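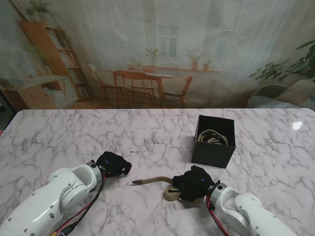
ロボット作業運用論 講義資料
第6章 双腕ハンド作業における作業基準と記録の規則

担当:Otis Quintanilla(Culard技術専門校 自動化運用課程)
前提:第4章(リスクアセスメントの手順)および第5章(停止機能と復旧)を履修していること

6.1 本章の範囲

本章では、卓上に設置した双腕ロボットが多指ハンドを用いて柔軟物を扱う作業について、現場で定めるべき規則と、その規則を守ったことを示す記録の取り方を扱う。題材は、巻いたベルトを箱に収める作業とする。産業用ロボットの溶接や搬送に比べれば速度も力も小さい作業であるが、作業者と機械との距離が近く、対象物の形が毎回変わるため、基準書の書き方によって運用の質に大きな差が生じる。

関節制御、把持計画および学習手法の詳細は別科目で扱うので、ここでは立ち入らない。また、本章に示す校内規則は実習室の運用のために定めたものであり、法令や規格の代わりになるものではない。事業場で同様の作業を行う場合は、当該事業場のリスクアセスメントの結果に従うこと。

6.2 規則の階層

受講者がまず理解すべきことは、現場で参照する文書に上下の関係があるという点である。最上位には法令がある。国内では労働安全衛生法とその下位の規則が該当し、労働安全衛生規則は産業用ロボットについて、教示等の作業、運転中の危険の防止、検査等の作業に関する規定を置いている。教示等や検査等の業務に労働者を就かせる際の特別教育も、同規則に根拠がある。

次に規格がある。機械類の安全に関する基本的な考え方はISO 12100に、産業用ロボットの安全要求はISO 10218の各部に示されている。人と協働する運転については、ISO/TS 15066も長く参照されてきた文書である。規格は改訂されるため、基準書に引用するときは必ず発行年を付し、年度初めに最新版を確認する。

その下に、製造者の取扱説明書、事業場または学校の規則、個別作業の基準書が順に置かれる。下位の文書が上位の文書を緩めることは認められない。例えば、取扱説明書が特定の姿勢での電源遮断を禁じている場合、作業基準書で「状況に応じて遮断してよい」と書くことはできない。一方、下位の文書で条件を厳しくすることは差し支えなく、実習室の規則の多くはこれに当たる。

実際の現場では、この階層が崩れていることが少なくない。よく見られるのは、作業台の脇に貼られた手書きの注意書きが事実上の最上位文書になっている例である。注意書きの内容が正しい場合でも、版の管理がなく、誰がいつ承認したかを確認できないものは規則として扱わない。貼紙の内容が有用であれば、次の改訂で基準書に取り込み、貼紙は撤去する。

6.3 用語

本章では次の語を以下の意味で用いる。

作業域:両腕のハンド先端および把持物が通常の運転で到達しうる範囲をいう。把持物がベルトのように長いものである場合、垂れた端や振れた端が届く範囲を含める。

対象物:ロボットが把持し、移動させ、または形を整える物をいう。容器は対象物に含めないが、容器を動かす工程がある場合に限り対象物として扱う。

初期配置:一回の作業を開始する時点における、対象物、容器および両腕の位置関係をいう。

介入:運転の開始から終了までの間に、人が作業域に手を入れること、または操作装置によって動作を変更することをいう。声をかけて操作者に助言する行為は介入に含めないが、記録欄の備考に残す。

試行:初期配置の確認から終了状態の判定までの一続きをいう。途中で停止した場合も一試行として数える。

6.4 作業台と周囲に関する規則

作業台の天面は、対象物を置く前に清掃し、粉じん、糸くずおよび油分を取り除く。光沢のある天面を用いる場合は、照明の映り込みが対象物の輪郭にかからないよう、照明の向きまたは対象物の位置を調整する。映り込みが完全に消えないことは許容するが、対象物または容器の縁と重なる状態では試行を開始しない。

作業台の背後に掛ける幕や印刷背景は、たるみによって作業域に入らないように固定する。背景は試行の条件の一部であるから、交換したときは記録票の条件欄を改める。背景に家具や窓が印刷されている場合も、実物の配置とは別に背景の名称で記入すること。実物の物品と印刷された物品を同じ欄に書いたため、後から条件を復元できなくなった記録票が過去に存在する。

電源線、信号線および空気配管は、腕の可動範囲の全域で張りつめず、かつ作業域に垂れ込まない長さで取り回す。前腕の下側に沿わせた配線は、手首の回転によって天面の縁に触れることがある。始業点検では、手首を両方向の端まで低速で回し、配線と天面の縁との間隔を目視で確認する。コネクタの嵌合部に荷重がかかる取り回しは不可とする。

容器は、上方から接近できる向きで、かつ両腕の退避経路を塞がない位置に置く。側面の高い箱では、指先が縁に掛かったまま手首が下降すると箱ごと持ち上がる、または箱がつぶれることがある。紙製の箱を用いるときは、縁の変形を試行ごとに確認し、変形したものは交換する。補強のために粘着テープを貼った箱は、すべりと見え方の双方が変わるため、補強のない箱とは別の容器として登録する。

6.5 ハンドおよび手袋に関する規則

多指ハンドに手袋または布の覆いを装着する場合、覆いはハンドの一部とみなし、点検の対象とする。覆いには指先の摩擦を安定させる効果がある反面、指関節の異常、ねじの緩みおよび外装のひびを隠す。したがって、覆いを外して行う点検を週に一度は設けなければならない。

始業時には次を確認する。

・指先の覆いに穴、ほつれ、硬化がないこと
・覆いの余りが指の間に挟み込まれていないこと
・手首の接続環に緩みがなく、合わせ位置がずれていないこと
・表示灯が取扱説明書に定める待機状態の表示であること
・全指の開閉を低速で行い、異音および引っかかりがないこと

表示灯の色の意味は製造者によって異なる。ある機種で正常を示す色が、別の機種では通信待ちや校正未了を示すことがある。受講者は、色から状態を推測してはならない。必ず当該機種の取扱説明書の該当箇所を開き、記録票には「正常」と書かずに、見えた色と点灯または点滅の別を記入すること。判断は記録を読む側でも行えるようにしておく。

左右のハンドに異なる摩耗状態の覆いを装着することは、原則として避ける。やむを得ず片側のみを交換した場合は、交換後の最初の試行を慣らしとして扱い、評価の対象から除く。

6.6 柔軟物を扱う作業の基準書

硬い部品の作業基準書では、対象物の位置と姿勢を定めれば初期配置がほぼ定まる。柔軟物ではそうならない。巻いたベルトを例にとると、巻きの密度、巻きの向き、端の長さ、端がどちらへ伸びているかによって、同じ位置に置いたものでも作業の難易が変わる。基準書には、少なくとも以下の事項を文章で定める。

(1)巻きの状態
手で軽く押さえて形を保つ程度に巻かれているか、緩んで広がっているかを区別する。帯の織りが粗いものは巻き戻りが小さく、樹脂や革に近い硬さのものは放すと開きやすい。基準書では「きつめ」「ゆるめ」といった語の使用を避け、見本の写真を添えて区分を定める。

(2)端の扱い
巻きから出ている端を自由端と呼ぶ。自由端は作業中に最も事故の起こりやすい部分であり、もう一方の手の指の間に入る、容器の縁に掛かる、腕の下に敷かれるといった事象の多くがここから生じる。初期配置において自由端が反対側のハンドに触れないこと、および天面の縁から垂れないことを確認する。自由端の先に色の異なる部分や金具がある場合は、その向きも定める。

(3)押さえと把持の区別
片手で巻きを天面に押しつけている状態と、指で巻きを保持している状態は、外見が似ていても意味が異なる。前者では腕を上げても対象物は天面に残り、後者では持ち上がる。基準書の工程名にはこの二つを使い分け、「つかむ」という語で両者をまとめない。押さえの工程では、押しつけ力の上限を必ず定める。

(4)両手の役割
どちらの手が主として対象物を保持し、どちらの手が端を寄せる、または退避して待つのかを工程ごとに書く。待機する手についても、位置と指の開き具合を定める。待機中の手の記載がない基準書は、本校では承認しない。

(5)容器内の状態
容器に既に物が入っている場合、その高さと広がりを初期配置に含める。先に収めたベルトの輪が縁の近くまで達していると、次に入れるものが外へこぼれやすい。何本目から容器を替えるか、または人が容器内を整えるかを定め、整える場合は介入の手順に従う。

(6)終了状態
「箱に入れる」だけでは終了の判定ができない。巻きの全体が縁より内側にあるか、自由端が外へ出ていてもよいか、手が離れて退避位置に戻ったことまでを含むかを定める。判定者が二人いて結果が分かれた場合は、基準書の記載が不足しているものとみなし、改訂の候補とする。

6.7 介入と停止の規則

運転中に作業域へ手を入れてはならない。対象物が天面から落ちそうな場合も同様である。ベルトが床に落ちることによる損失は小さく、反射的に手を伸ばすことによる危険は大きい。落下した対象物は、停止後に拾い、清掃し、初期配置からやり直す。

介入が必要なときは、次の順序による。

1 操作者が「停止」と発声し、停止操作を行う。
2 両腕の静止を目視で確認する。片腕のみが静止している状態は停止とみなさない。
3 補助者が停止状態を復唱する。
4 操作者が操作装置から手を離したことを補助者が確認した後、手を入れる者を一人に限って作業域に入れる。
5 作業後、手を入れた者が退出を発声し、全員の位置を確認してから復旧操作に移る。

遠隔操作によって腕を動かす場合は、操作者の姿勢の変化がそのまま腕の動きになることがある。操作者は、会話のために振り返る前、座り直す前および装具を外す前に、必ず追従を解除しなければならない。追従を再開するときは、操作者の手の位置と両ハンドの位置の差が小さいことを確認し、最初の動作を低速で行う。

把持したままの停止にも注意を要する。停止によって指の力が抜ける機種と、保持し続ける機種がある。後者では、人が対象物を引き抜こうとして指の覆いを傷めることが多い。指を開く操作は、定められた手順によってのみ行い、指を手でこじ開けてはならない。

異臭、発煙、覆いの焦げまたは手首の接続環の異常な温度を認めた場合は、試行の区切りを待たずに非常停止とし、実習責任者に報告する。再通電の判断は受講者が行わない。

6.8 記録の規則

記録の目的は、作業に立ち会わなかった者が、何がどの条件で行われたかを復元できるようにすることにある。記録票には、作業基準書の名称と版、操作者、補助者、対象物の登録名、容器の登録名、背景の名称、ハンドの覆いの交換歴、試行の番号、終了状態の判定、介入の有無、備考を記入する。

失敗した試行を削除してはならない。途中で停止したもの、対象物を落としたもの、判定が保留となったものも、番号を付けて残す。除外が必要な場合は、除外の欄に理由を書き、番号は欠番にせず保持する。欠番のある記録は、除外が後から恣意的に行われたものと区別がつかない。

備考欄の書き方には慣れが必要である。「うまくいかなかった」「滑った」のみの記載は、後の検討に使えない。「右手で巻きを押さえた状態で、左手が自由端に届かず停止」のように、どの手が、対象物のどの部分に対して、どの工程で、何をしていたかを書く。原因の推定を書くときは、見たことと分けて記し、推定であることを明示する。

画像を記録に添える場合は、撮影位置を固定し、日ごとに基準画像を残す。作業域に人の顔や名札が写り込むおそれがあるときは、運転前に立ち位置を変える。撮影後の加工に頼る運用は、加工漏れの確認に手間がかかるため、本校では補助的な手段にとどめている。

6.9 事例:Guncombe実習室における運用の見直し

以下は、Guncombe実習室で行った記録の見直しの概要である。対象としたのは、作業管理ソフトウェアPrullusに登録されたベルト収納作業の全記録、1,382試行である。見直しは、終了状態の判定が担当者によって揺れているとの指摘を受け、5月に開始した。

最初の点検で、終了状態の記載が基準書と照合できない記録が65件近く見つかった。その多くは、自由端が箱の縁から出ている状態を成功とするか否かが担当者に任されていたことによる。当時の基準書には「箱に収める」とのみ書かれており、担当者の判断はいずれも誤りとはいえなかった。実習室では、該当する記録を成功にも失敗にも振り替えず、「旧基準・判定不能」の区分を新設して残した。

続いて、介入の記録を点検した。介入ありと記された試行のうち、手順の復唱が備考に残っていないものが19件あった。聞き取りの結果、復唱自体は行われていたとの回答が大半であったが、記録がない以上、行われたことを確認する手段はない。この点は記録票の様式に問題があった。復唱の確認欄が裏面に置かれており、表面だけで記入を終える者が多かったのである。確認欄は表面の停止時刻の隣に移した。

改訂後の基準書は、旧版の項目を整理し、全18項目とした。項目数を減らすことは目的としていない。重複していた清掃の指示を統合し、待機側の手に関する項目と容器内の高さに関する項目を加えた結果である。なお、改訂案の段階では、巻きの状態を細かく区分する案も出された。しかし、試行の準備をする者が現場で迷わずに区分できないことが分かり、見本写真による簡素な区分に戻した経緯がある。

同時期に、Ruawai実習室でも同じ基準書の使用を始めた。Ruawaiでは作業台の奥行きが異なるため、容器の位置に関する項目をそのまま適用すると、腕の退避経路が狭くなる。このような場合、項目を読み替えて運用することは認めず、実習室別の付表を作成して承認を受ける。付表は本文と同じ版番号で管理し、本文のみ、または付表のみが新しくなる状態を避ける。

6.10 基準書の改訂手続

改訂の発議は、受講者を含め、その作業に従事する者であれば誰でも行うことができる。発議には、該当項目、生じた事象または疑義、提案する文言を記す。文言の提案が難しい場合は、事象の記載のみでも受け付ける。

発議を受けた実習責任者は、まず安全に関わるか否かを区分する。安全に関わる場合は、当該作業を一時中止し、改訂または暫定措置の承認後に再開する。安全に関わらない場合は、定例の検討で扱い、それまでは現行版を用いる。現行版に疑義があっても、承認前の改訂案を先取りして使用してはならない。

改訂後は、旧版を作業場所から撤去し、保管用の一部のみを残す。電子ファイルについても、操作卓の画面に旧版の写しが残っていないことを確認する。改訂の周知は、掲示のみで済ませず、始業時の打合せで変更箇所を読み上げ、出席者の確認を記録する。欠席者は、確認が済むまで操作者および補助者に就くことができない。

6.11 演習

二人一組で、巻いたベルト一本を箱に収める作業の基準書を作成する。6.6の(1)から(6)までをすべて含め、A4判で二枚以内とする。作成後、別の組と基準書を交換し、口頭の補足を一切受けずに初期配置を再現する。再現した配置が作成者の意図と異なった箇所は、作成者側が文言を改める。実機の運転は、担当教員が初期配置と退避経路を確認した後に、低速で行う。

提出物は、交換前の基準書、交換後の修正版、記録票の写しの三点とする。修正箇所には下線を引き、もとの文言が読める状態で提出すること。記録票は原本を実習室に残し、写しに組の番号を記入する。

提出先はCulard技術専門校 自動化運用課程の受付棚とし、受付は17時までとする。次章では、同一の基準書を複数の実習室で用いる際の校正記録の突合せを扱うため、本章の記録票を持参すること。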